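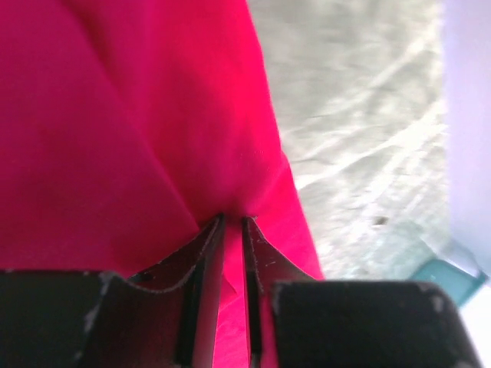
*La tela fucsia, con el doblez marcado en diagonal.*

## ¿Cómo le saco las marcas de doblez a una tela fucsia sin que destiña?

**Constanza Bravo**, 12 de enero de 2026

Hola. Tengo un corte de tela lisa, mate y liviana, de un fucsia muy fuerte. Me la dieron sin etiqueta, así que no sé si es algodón, poliéster o mezcla. La quiero usar como cubierta para una mesa larga y después guardarla hasta mayo, que es cuando la vuelvo a necesitar.

El problema son los dobleces. Le quedó una línea larga en diagonal que se nota bastante, y cada vez que la tomo de un punto para estirarla se me junta todo ahí y aparecen arrugas nuevas. En los pliegues el color se ve más oscuro, como frambuesa, y donde le llega la luz tira a coral. No sé si es sombra o si ya perdió color.

Todavía no la he lavado. Tengo plancha común, una Grovby antigua sin vapor, y lavadora con programa de 39 minutos en frío. Mis dudas:

- ¿La plancho directo o la lavo primero?
- ¿Qué temperatura uso si no sé de qué es?
- ¿Cómo la doblo para guardarla sin que le vuelva a quedar la línea?

Pagué 2000 pesos por el hilo para el dobladillo y no quiero coserlo hasta saber si la tela encoge. Gracias.

---

**Gisela Montecinos**

Lávala primero y cose después. Si trae algodón puede encoger en el primer lavado y el dobladillo te va a quedar fruncido.

Antes de meterla a la lavadora prueba el color. Moja una esquina con agua fría y una gota de detergente, apriétala con un paño blanco y espera unos minutos. Si el paño sale rosado, lávala sola y a mano, con agua fría, y enjuaga hasta que el agua salga clara. Si sale limpio, el programa corto en frío sirve, pero igual sola. Un fucsia así no lo juntaría con nada claro la primera vez.

Lo del tono más oscuro en los pliegues puede ser solo sombra. Para salir de la duda, extiéndela completa cerca de una ventana. Si estirada se ve pareja, no hay nada que arreglar. Si la línea sigue de otro color estando plana, ahí sí puede haber desgaste, y eso no sale con plancha.

Para planchar sin saber la composición:

1. Déjala un poco húmeda, o rocíala por el revés.
2. Parte con la plancha en lo más bajo y prueba en una orilla.
3. Pon un paño de algodón blanco entre la plancha y la tela. El mate se pone brillante con facilidad y después no se quita.
4. Sube de a un punto. Si la plancha se empieza a pegar, baja de inmediato.
5. En la línea larga apoya y levanta. Si arrastras la plancha en diagonal, la tela puede ceder y queda torcida.

Para estirarla no la tomes de un solo punto. Toma dos esquinas del mismo lado, sacúdela y déjala caer sobre la mesa. Con una tela liviana y grande es mejor hacerlo entre dos personas.

Para guardarla, enróllala en un tubo de cartón con papel de seda blanco. Los tubos de las tiendas de telas sirven y muchas veces los regalan. Si tienes que doblarla sí o sí, hazlo en tres partes, suelto, y cámbiale el lugar al doblez un par de veces antes de mayo. Sin peso encima y lejos del sol.

---

**Tukum**

yo a las mías les echo vinagre blanco con agua en un rociador, unos 400 ml de agua y un chorrito de vinagre, y plancho encima. el olor se va al secarse. me ha servido con dobleces viejos. lo de fijar el color con sal lo probé una vez con un mantel rojo y destiñó igual, así que no perdería tiempo en eso

---

**Constanza Bravo**

Hice la prueba de la esquina y el paño salió apenas rosado. La voy a lavar a mano entonces. Estirada junto a la ventana se ve de un solo color, era sombra.

Gisela, ¿el paño para planchar puede ser un paño de cocina, o tiene que ser liso?

---

**Gisela Montecinos**

Liso. Los de cocina con relieve pueden dejar la textura marcada. Un pedazo de sábana blanca vieja está bien.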